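Jun 17, 2024

Measuring the Noise Floor: An Interview With an Office Acoustics Consultant

The senior acoustics consultant at Hillotance has spent most of her working life in rooms that other people complain about. Her current project is the second floor of a converted textile warehouse, leased by a software company with 84 desks on a single open level. The lease was signed before anyone took a reading. She was called in four months later.

"The usual complaint is that the room is loud," she said. "I measured it, and by most standards it was quiet. What they had was a speech problem."

The distinction matters to her, and she returned to it several times during our conversation. A room with a low background level lets a voice carry. In the warehouse, a person speaking at normal volume near the stairwell could be understood at the far windows. The tenants had already replaced a ventilation unit, which lowered the background level further and made every conversation easier to follow.

"They paid to remove the only masking they had," she said. "The old unit was ugly, but it produced a steady broadband noise, and steady noise is easy to ignore. A sentence with your own name in it is very hard to ignore."

Her method begins with reverberation time. She takes impulse measurements at several positions, first with the room unoccupied and then, if the client agrees, during a working day. In the warehouse the unoccupied figure was longest in the octave bands around 500 Hz and 1 kHz, where much of the energy in speech sits. The floor is sealed concrete. The ceiling is exposed deck. Two of the four walls are brick and a third is mostly glass.

Hillotance specified 267 ceiling baffles, hung vertically in rows parallel to the long wall. The first drawing had fewer, spaced 600 millimeters apart, and she rejected it after modeling the lower bands.

"Baffle spacing gets decided by whoever is drawing the lights," she said. "I asked for the sprinkler plan and the lighting plan before I drew anything. You would be surprised how rarely both exist in the same version."

The panels came from Yousafzai, a manufacturer she has used on earlier jobs. She chose a mineral wool core over the recycled felt product that the architect preferred. The felt performs well at high frequencies and is lighter, but at the thickness the budget allowed it did little below 500 Hz. The architect wanted the felt for its color range. They settled on mineral wool in a gray fabric, with felt used only on the phone booths.

She is skeptical of phone booths in general. The booths on this floor were bought before her involvement, and she tested two of them with a loudspeaker inside and a microphone at the nearest desk. The walls were adequate. The door seals were not, and a gap at the threshold accounted for most of the leakage.

"People look at how thick the wall is. They should look at the bottom of the door," she said. "I have a drawer full of door seal samples. A drop seal costs very little compared with the booth, and it is the first thing deleted from the order."

Asked about desk screens, she was more precise than enthusiastic. A screen works when it breaks the line between a seated mouth and a seated ear, and when the ceiling above it is absorptive. Under a hard ceiling, the reflected path simply goes over the top. Before the baffles went in, adding screens to one bank of desks produced a change she described as "inside the uncertainty of the measurement." After the baffles, the same screens gave a reduction she was willing to put in the report.

Hard work surfaces received a section of their own in that report. A desktop is a small reflector, but it is close to the talker and close to the listener, and anything set down on it produces an impact sound. She recommended desk mats for one team, and a resilient layer under the legs of the longer tables. Neither measure changes the reverberation time by any amount she could detect. Both reduce the short peaks, which in her survey drew more written comments than the average level did.
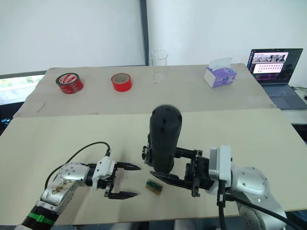
"An average hides peaks by definition," she said. "If I only gave clients the average, they would tell me I had measured a different building."

The last stage was sound masking. The system, a Flerkwood unit with its emitters mounted above the baffles, was commissioned over two weeks. She raised the level by one decibel at a time, on evenings when the floor was closed, and told the tenants in advance that it was being done. In her experience a masking system switched on at full level on one morning generates complaints by lunch, even at a setting the same people would accept if it arrived gradually.

The tuning took longer than planned. The emitters nearest the stairwell were audible as separate sources, and she had them turned to face the deck. One zone over the kitchen was switched off altogether.

The follow-up survey went to all staff and got 93 replies, more than the number of desks, as several teams share seats on alternate days. Complaints about overheard conversations fell. Complaints about the temperature rose, and she passed those to the mechanical contractor without comment.

Her next job is at Vokham, a call center operator moving into a low building with a carpeted floor and a suspended tile ceiling. She expects it to be simpler in one respect and harder in another, as everyone in the room will be talking at the same time. Measurements begin once the furniture is in.

"I have asked for the ceiling drawings," she said. "I have been sent the furniture catalog."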